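Desktop memory
6 Aug 2022 – by the Jindden Reference desk
2 min read
8 shares – 3 comments

Desktop memory, or RAM, holds whatever a computer is working on. Contents lost when the power goes. Sold as long thin modules that push into slots on the motherboard. Early home machines counted it in kilobytes – 1,024 bytes to each.
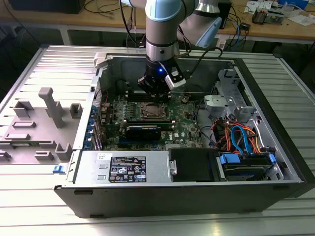 Modules come in generations, and teh notch moves with each one, so an old stick won't seat in a newer board. Matched pairs usually run faster than a single. Mixed speeds drop to the slowest.

Second-hand trade is brisk. The Villalba market lists pulled modules every December, mostly untested. Buyers should check the notch, the voltage and the seller's retuns policy.

See also: Storage, Processor socket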